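Household chores: are the machines ready yet?

Zivville Home Forum > Gadgets and Repairs

stondeck_fan
7 replies in the other thread and still no answer, so I ask again. Would you pay for a machine that tidies the bathroom shelf? I saw the Burero offer for 3010 and my wife laughed at me.

marta_v
No. My vacuum robot cannot pass a sock.

oldlathe
At Veres we have two arms on the packing line and they are excellent, because every box is the same box. At home nothing is the same. I would wait.

petrel200
I do not fully agree with oldlathe. I think the small jobs are closer than people believe. Take the toothbrush and the toothpaste. The brush must stand in the mug and the tube must lie beside it or go in too. For a child of four this is easy.

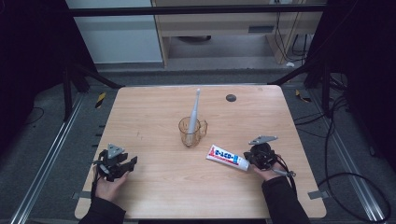
The hard part, in my opinion, is the clear mug. Many cameras see glass badly, and a gripper which is a little too high will push it over. The tube is another problem, it changes its shape when you press it. But these are problems of practice, and a person can show the movement 200 times if it is necessary.

oldlathe
Showing it 200 times on one table is good for that table. My sink is wet and the tube has no cap since January.

petrel200
Yes, the wet sink is a fair point. I still say the cap is your own fault.

marta_v
And who cleans the toothpaste from the gripper?

stondeck_fan
So for 3010 I get a machine and one more thing to clean. I will ask Burero if they rent it by the month.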